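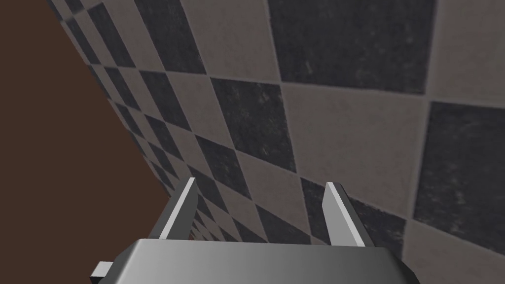
Marian Oakhurst

Workshop notebook, Wusley bench, January 2024
Grout trials for the Rornen entrance hall, continued from the December pages

The purpose of this entry is to record the second set of grout mixes and to correct two statements in the December pages, which should no longer be relied upon.

The first correction concerns sand. The December entry gives the sand for Mix B as washed and graded. It was washed only. The grading was done afterward, on the remainder of the bag, and the test bars for Mix B were cast from the ungraded portion. The bars have been relabeled and moved to the lower shelf. They remain useful for color but should not be compared with the others for strength.

The second concerns the water. All mixes in December were made with tap water drawn directly at the bench. The mixes below were made with water left to stand overnight in the covered bucket, so that it would be at room temperature. No claim is made that this accounts for any difference in the results.

Procedure. Each batch was made with 500 g of dry material. The lime putty was knocked up by hand until it was soft before any sand was added. Sand went in by thirds, with a rest between additions, and water was added last from the small jug. Mix C took very little water. Mix D took more than expected and was still stiff, and a further 6 ml brought it to a workable state. Mix E is the same as Mix C with the fine gray pigment from Imrie, at the lower of the two rates set out in their instructions.

Bars were cast in the brass molds, which were oiled lightly with a cloth. Too much oil was used in December and left a brown stain along one face. The molds were then covered with damp burlap and placed on the north bench away from the radiator. Joint samples were also made up between offcuts of spare tile, at the joint width measured on site, and these are kept in the tray marked Rornen.

Observations. Mix C set slowly and evenly. The edges were soft on first inspection and firm on the next, and the surface can now be marked with a fingernail only with effort. Mix D showed fine cracking along the center of three bars. The cracks are shallow and may be the result of the extra water. The batch should be repeated before the mix is rejected. Mix E behaved as Mix C in every respect except color.

On color, some caution is needed. All of the pigmented samples dried lighter than they appeared when wet, Mix E most of all. Against the dark offcuts the dry joint reads as a clear pale line. Against the light offcuts it nearly disappears. The hall has both, and a single grout has to serve for the entire floor. The joint samples should be judged from standing height and by the light of the hall itself – the lamps over this bench are much warmer than the daylight at Rornen and have misled us once already.

Haze. Lime haze was left on the faces of the offcuts after all three mixes. It came away with a barely damp sponge when wiped on the same afternoon. Where it was left until the next morning, two passes with a white nylon pad were needed, and a dull patch remained on one of the rougher tiles. Acid cleaners are not to be used on these samples, or on site.

Sealer. One joint sample of each mix has been set aside for the Prekix sealer and will not be coated until it has fully cured. The open can in the solvent cabinet has a skin on it and should be discarded. An unopened can is on order.

Equipment. The larger balance drifted during the session. It read 200 g correctly against the check weight at the start and was low by the end. All weights for Mix E were repeated on the small balance. Until the larger one has been serviced, please check it before each batch and write the reading beside the batch weight.

To be done: repeat Mix D with the additional water left out. Cast one further set of Mix E at the higher pigment rate. Sieve the second bag of sand at 300 microns and keep the coarse fraction, which may be wanted for the bedding repairs near the hall door. The burlap needs wetting again each evening until the bars are taken out of the molds.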